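3.2 The bin and the block task

We built the cell in the shared workshop at Melham over a good many evenings, and we would like to be frank that most of it came together from what was already on the shelves. The metal bin has two compartments with a divider between them, and it is held with a spring clamp on either side, which we have come to love dearly (they come off in a second when somebody needs the table!).

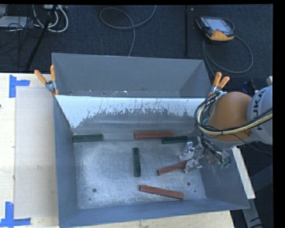
Figure 4. The KUKA arm at the front compartment, with green and reddish-brown blocks.

Over the whole study we logged 3000 pick attempts, of which 2925 were usable. Blocks lying close to a wall made up 511 of these, and we treat them separately in Section 4, following the Gastden protocol.

12 shares | 3 comments
Contact the Melham workshop | Back to top

Comments
Did you ever try softer clamps?
Lovely write-up, we have a similar bin at Cerkorstead.
Looking forward to Section 4!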